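Plimuswood notebook, kitchen corner
September, Tuesday, started 8 a.m.

Continuing from last week's page, which ends in a coffee ring and the word "drawers?". The Bautista job is stuck until their hinges turn up, so the day goes to the kitchen. I have been asked to settle where drinks live. It has been argued over longer than the roof was.

State of play this morning: drinks in the refrigerator, drinks on the counter, drinks in the pull-out drawer, and one carton of something on the windowsill behind the bandsaw that I moved to the outside bin at arm's length. Labels no help. Half the tea and all the soda in this building are green, and people go by the green.

Started with the drawer. White plastic inside, smooth walls, flat floor, gray front. Good drawer, wipes out in one pass. Its fault is that anything round laid down in it rolls to the back when you shut it and to the front when you open it, with a noise like bowling. Rizwan Ekanayake wants dividers. I have seen his dividers. They are lovely and they take until Christmas.

Tried the other way, bottles in and out one at a time, standing up, to see how much room a hand needs over the edge.

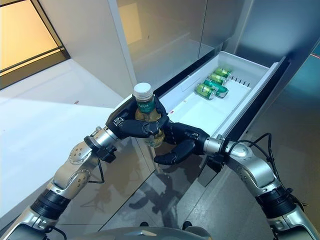

Tea bottle, white cap, at the drawer. Dark green label up on the shoulder.

Notes on the above, for whoever builds the thing:
Cap is the easy part to see, label next. If the bottles stand too deep you see caps only, and all the caps are white. So whatever we do, the shoulder has to show.
Pulling the drawer fully out puts it in the path of anyone walking to the sink. I measured this with my hip.
Spacer strips, cut at 400 mm. Wrote 200 on the first one and cut it at 200, so now we have a very nice doorstop.

10:40. Rizwan in, looked at the doorstop, said nothing, made tea. Wants it recorded that he voted for the refrigerator from the beginning. Recorded.

Counter next. The rule on the wall says nothing is to be left on the counter. The rule has been on the wall since we moved in and has a mug ring on it, which I can only explain one way. I do like that counter. Glossy white, and with light coming in at the window you get bright patches all over it. The same shine shows up each fingerprint, and I spent longer than I'll admit chasing one with a cloth that turned out to be on my glasses.

My proposal, then: the counter is a waiting room. A bottle may stand on it while you open a door. It may not stay for lunch. If it is still there at the end of the day it belongs to whoever is locking up, and no appeals.

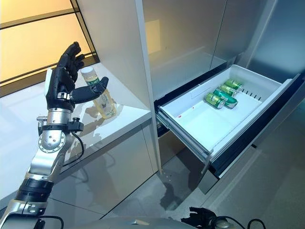
Rizwan objects to the waiting room on the grounds that he never locks up. Noted, and he is locking up tonight.

We also had a go at the gap between the counter and the tall cabinet. The Dalden catalog has a trim strip for it, at a price that suggests it was carved by monks. Fusberg do a plain one. I'd sooner rip one from the offcut rack and paint it — white on white, no one will ever look. Need to check the edge is straight first. I have doubts about the wall.

Lunch. Cheese again.

Afternoon, refrigerator. Shelf by shelf, and I stopped keeping notes halfway through because my hands were cold, so this is from memory. Door shelf takes cans on their sides, snug against each other, and they behave. Bottles go upright in the body, labels to the front. Green bottles up on the glass shelf. I had planned to sort by flavor until I read a few labels and found I couldn't tell what the flavors were meant to be.

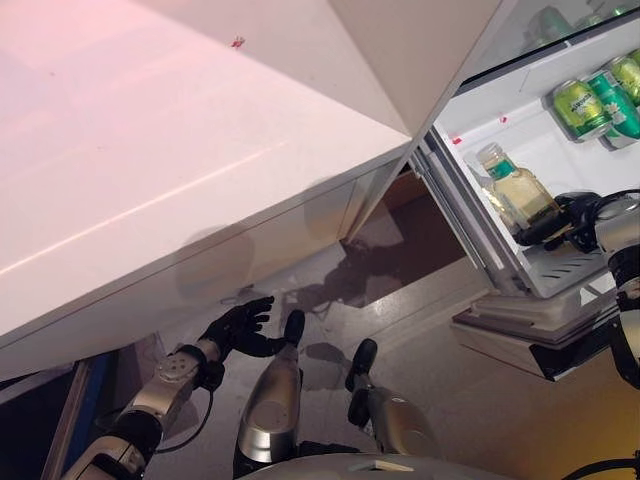
The door wants opening all the way or the inner shelf catches. Opened halfway it holds just long enough for you to trust it, then swings back onto your elbow. Adding a stop to the list, under the trim strip and above Rizwan's dividers, which he has seen and is not happy about.

To do:
Wipe the cabinet top again, there are bits on it.
Take down the old rule, put up the new one, no mugs near it.
Ask Bautista about the hinges. Nicely.
Dividers (R.E.), whenever.

4:50. One bottle on the counter. Mine.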